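Rellow table words, v2

A word list of things found on and near kitchen tables, in British English. Plain text, one entry per line, tab between the word and the note. Started as a crib sheet for a crossword, got out of hand.

Friday, February 25, 2022: second upload. First one had the plural column shifted down by a row, please bin it.

What's in it
856 entries. 572 have a note on where the word is used, the rest are blank for now. Regional words kept as people sent them, so you get three spellings of the same thing in places. Didn't merge them. Might in July.

Columns
word, plural, region, note. Region is free text, sorry. "North" can mean anything from Derby up.

Plates, bowls and saucers are the best covered part. Over 400 entries if you count the dialect ones. Cutlery is thinner, glasses thinner still, and there's next to nothing on teapots which is daft for a British list.

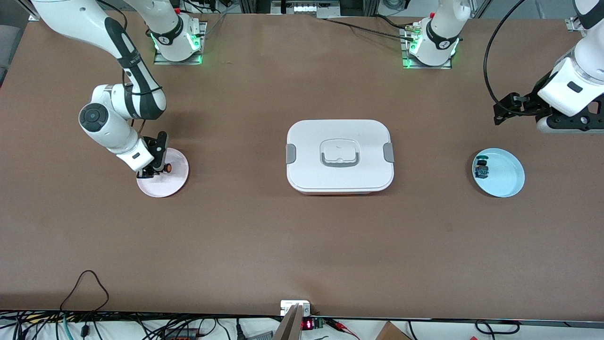 Pink plate on a brown table. See under "plate", "side plate", "tea plate".

Known problems
- "dish" is in twice, with diffrent notes
- accents got stripped from the French loan words, the Paris batch is worst
- some notes cut short at 478 characters, old export limit
- no pronunciation, not planned

Using it
Opens in any spreadsheet. Set the separator to tab or it all lands in column one. Sort order is by word, capitals first.

Licence
Do what you like with it, credit Nic Giolla if you reprint the notes. Corrections welcome, put the line number in the subject or I wont find it. Trultitz mirror is still on v1.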